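The Floor Beneath Us

At some point in your forties you become a person with opinions about floors. It happens without a ceremony. One day you are walking across a friend's new kitchen, and instead of admiring the kitchen you find yourself pressing down with one heel, listening.

I caught it last December, when the carpet in our hallway finally gave up. It had been beige when we bought the house, according to the listing, and it had since become something closer to a map. My wife wanted it gone by the holidays. I wanted to spend an evening on it. I have now spent seven months.

The trouble begins with the showroom. Ours was called Skilter, a long building beside the highway with a coffee machine and no windows, and it had 349 floors in it. I know this because a sign by the door said so, in the tone other places use for awards. Each floor was a square on a hinged panel, and you turned the panels like the pages of an enormous and very dull book. The names had been chosen by somebody with a coastal upbringing. There was Driftwood, and Harbor Driftwood, and Weathered Pier, and I held the three of them up to the light like a jeweler and could not have told you which was which at gunpoint.

What they had in common was that they all looked like trees. This is the great fact of the modern floor. You may have it in almost any material people know how to make, and it will still be got up as a plank. I have seen planks in dentists' offices and planks in airport restrooms. The bowling alley in Plutlow has planks in the snack bar, laid right up to the real lanes, where the two stare at each other like relatives at a funeral.
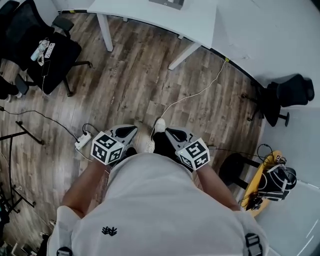 Brown, gray and underfoot: the plank look goes to work.

I don't say this as a snob. I tried being a snob and couldn't afford it. A salesman quoted me a price for solid oak, and I laughed in what I hoped was a worldly manner and asked about the bathroom.

The color question is harder. Our parents had brown floors, and rebelled against them with carpet. Then came the long gray years, when every house for sale looked as if it had been lightly rained on. Now brown is back, though people are shy about it, so the two have been stirred together into a shade that agrees with everyone. It hides dust and it hides crumbs. In our house it also hides the dog, who is that color exactly and likes to sleep in doorways.

We took home 13 samples. You are supposed to live with them, the brochure said, so we did. They lay along the hallway through the spring, each with its sticker, and we stepped over them carrying laundry. I looked at them in morning light and in evening light. I looked at them in socks. A neighbor came by to borrow a ladder, pointed at one with her foot and said, "That one," and I have resented her ever since, as she was right and it was discontinued.

Its replacement came from a maker called Cârstea, whose catalog calls a floor "the fifth wall." By my count a room has a ceiling as well, and I'd like to know where that leaves the ceiling, but I signed the form.

Then there's the sound. A wooden floor in an old house talks all night. My grandmother's place in Randanstead had a board outside the bathroom that could wake the whole upstairs, and every child in the family learned to step over it before learning to read. The new floors are quiet. They click together, they lie flat on their foam, and when you cross them they give off a small, polite tap. I was told at Skilter that a thicker underlay would get rid of even that, for a little more per square foot. I kept the tap.

The planks arrived on a Tuesday in June, 2 boxes short. They are stacked in the dining room, where they have to get used to the humidity before anyone may touch them. I can sympathize. The carpet is still down, and my wife has started putting mail on the boxes.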